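How a robot learns to pack by watching hands

Most robots repeat one movement that a person has programmed. This works well when every object is the same shape and lies in the same place. It works badly with soft things such as bags and pouches, which bend a little differently each time they are picked up.

Researchers on the Enow project use another method, called learning from demonstration. A person does the job many times and a small camera records it. A computer program then studies the recordings and works out which movement usually follows which view.

The program is called a model. It starts out knowing nothing about bags or phones. For every picture in a recording, it guesses where the hands will go next. Its guess is compared with what the person did, and the model is changed slightly to make the error smaller. One full round of this is a training pass.

Sandro Gentile and Eamon Geraghty wanted to know how many recordings a model needs. They trained 3 models on the same packing job. The first had 13 recordings, the second had 870 and the third had 2962. Each model was then tested on objects placed in new positions.

The first model failed nearly every test. The second did much better. The third was better again, but the gain was smaller than the one before it.

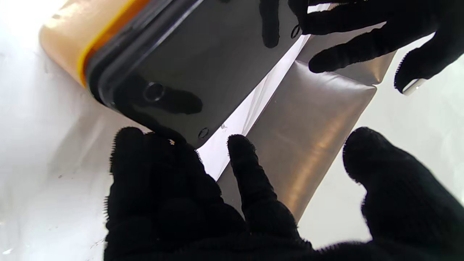
Variety also matters. If every recording begins with the objects in the same spot, the model learns the spot and ignores the objects. For this reason the starting positions are changed between recordings, and more than one person does the job.

The next tests, planned for June, will use the same three models with bags they have not met before.

Words to know
Model: a program that has learned from data.
Demonstration: a recording of a person doing a job.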